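Brick, steel and four ceiling lights: fitting out the back workshop at Plilldale

July 13, 2025

The workshop at the rear of the Gethin building in Plilldale was a storage bay until December. It is now a working room with heating, cooling and proper light, and the person who manages the fit-out agreed to talk through what was kept, what was replaced and what remains on the defects list. The workshop manager asked to be identified by role only.

The first decision concerned the brick. The side wall is original, reddish-brown and unpainted, and two of the contractors who quoted wanted to line it. "Lining it would have cost us floor width on a room that is already long and narrow," the manager said. "We also wanted to be able to see the mortar. If there is movement or salt coming through, I would like to find out early." The joints were raked and repointed in lime mortar where they had failed. A clear sealer was considered and rejected on moisture grounds.

Insulation was handled elsewhere. The end wall needed rebuilding and was done in Nudura forms, with the services run before the inner face was closed up. The manager described the junction between new wall and old brick as the slowest part of the job. "The brick is out of plumb over its height. You either scribe to it or you leave a gap and seal it. We left a gap and sealed it, and it has been gone over again this winter."

Overhead, the corrugated ceiling sheet and the steel beneath it were cleaned back and painted white. The diagonal member was the subject of some discussion, as it crosses the room at an inconvenient angle and limits where anything tall can be placed. An engineer confirmed that it was doing structural work and it stayed. "People ask whether it can come out. It can't. It got the same two coats as everything else."

White was chosen for reflectance. The lighting is fluorescent, which the manager acknowledged is no longer the usual specification. The fittings were already on site, in sound condition, and the budget did not extend to replacing them in the first stage. They were rewired and respaced so that light falls along the length of the room. Glare has been the main complaint. On pale equipment at close range the highlights are strong, and diffusers are being trialled at the far end before a decision is made on the rest.

The air conditioner is a wall-mounted split unit, set high on the brick side. The bracket is fixed with chemical anchors into whole bricks, with no fixings in the joints. "The installer wanted it lower for access. I wanted it clear of the shelving and anyone carrying a length of something on their shoulder." Noise at the benches was measured after commissioning and the fan speed was stepped down. The filters are on a monthly clean, which the manager said is more often than the manual asks for and about right for the dust.

Storage is the least finished part of the room. The tall white metal shelving against the brick came from an earlier tenancy and is rated at 50 kg a shelf, evenly distributed. Each bay is tied back to the wall near the top. The lower shelves take the heavy items, and the top level is restricted to light items such as small lamps. A plan drawn up in Ideo, the layout package the office uses, shows a second run of the same shelving along the wall, but delivery has been put off twice.

Asked what would be done differently, the manager named the power outlets. They were set out from the original bench plan, which changed within 4 weeks of the room opening. Leads now cross the floor in 2 places, under rubber covers. "I would put the power overhead on drops and leave the walls alone. That was in the first drawing and it was cut for cost. It will go back in at stage two, and it will cost more."

Chairs are also to be replaced. The current ones were brought down from the offices and the castors do not roll well on the sealed slab. Stage two is priced but has no start date. The remaining defects are a sticking rear door, one noisy ballast and a section of skirting behind the shelving that was never fixed.

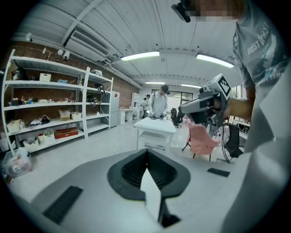

The Plilldale workshop, with the original brick wall and the white shelving at left.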